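An afternoon with the grippers at Kanach

The open day at Kanach was on Sunday, March 28, 2021, and I came by the early bus from Jarnley with a list of questions in my pocket. Radka Nikolaidis, who leads the small group for handling tasks, gave me more of her time than I had asked for.

"People expect a big machine behind glass," she told me. "We wanted that they sit at a table and try the thing with their own hands."

The gripper she means is held by a person. You squeeze, the two fingers close, and what you do is recorded so that a robot can learn from it later. Each visitor got 20 minutes. I asked her why the task was jewelry, when most groups work with boxes and cups.

"Boxes we did already, in August, and we were bored," she said. "A string of beads is never two times the same. It folds, it slides, it hangs on its neighbor. A bangle is stiff, so you must decide where to take it."
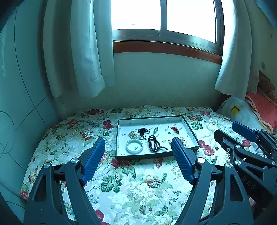 My own try was not a success. I wanted to lift one strand and I squeezed too early, and then too late. Yulan Tan, who sat with me, advised me to look at the tips and to forget my fingers. It helped a little.

"Most beginners are too quick," Tan said. "After 40 lifts they become calm, and then the recordings are good. The children are calm from the beginning, I don't know why."

I wished to know what a robot does with all this. Nikolaidis was careful in her answer. In their last test the arm picked up a necklace correctly 27 times out of 40, and she does not like to hear this called a good result. "For a shop it is nothing. For us it is a start."

She also didn't want to promise a date for the next version. The pads of the fingers should become softer, she said, and the handle is too wide for small hands, a complaint she had heard from several visitors before lunch. Then the next group came in and she had to go back to her table.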